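Snack diary study: people who doubt snack diaries wanted

Jusside is looking for 70 adults in Virbridge to write down what they eat between meals for 17 days in August. We think most food diaries are wrong. People forget, round down, or turn saintly for two weeks. We would like to find out how wrong.
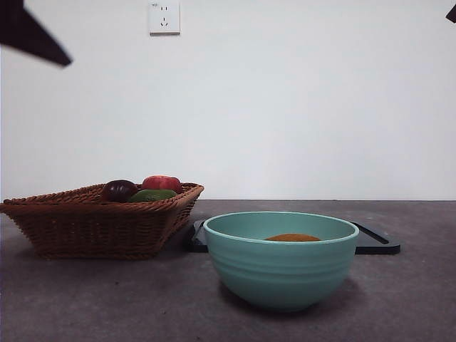 The last survey we ran had 2,061 replies, and we trust very few of them. Hardly anyone admitted to chips. Everyone, it seems, lives on fruit, like the plum and the apple in that basket. If you eat cookies over the sink at 11 p.m., write that down.

You fill in a paper sheet each evening and mail it back in the envelope. No app — we tried one, and people quit.

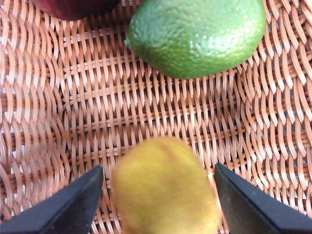
Basket weave, close up.

You can apply if you are over 18, buy your own groceries, and are not on a diet plan. Fans of the Tedon method, please sit this one out.

What you do
1. Come to a short briefing at our Wojcik Street office.
2. Put your usual snacks where you usually keep them. Don't tidy up for us.

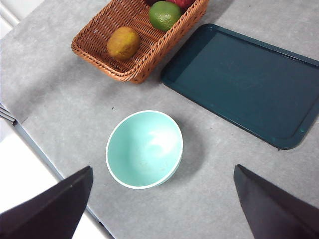

3. Keep the sheet for the full 17 days, bad days included.
4. Take 2 follow-up phone calls.

Pay is a grocery voucher, sent after the second call. It won't change your life, and neither will the study.
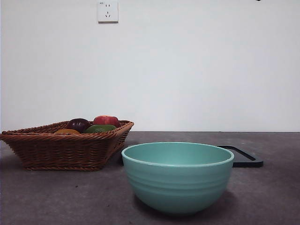
Gray tabletop, white wall, outlet.

To apply, pick up a form at the front desk before 5 p.m. or ask us to mail you one.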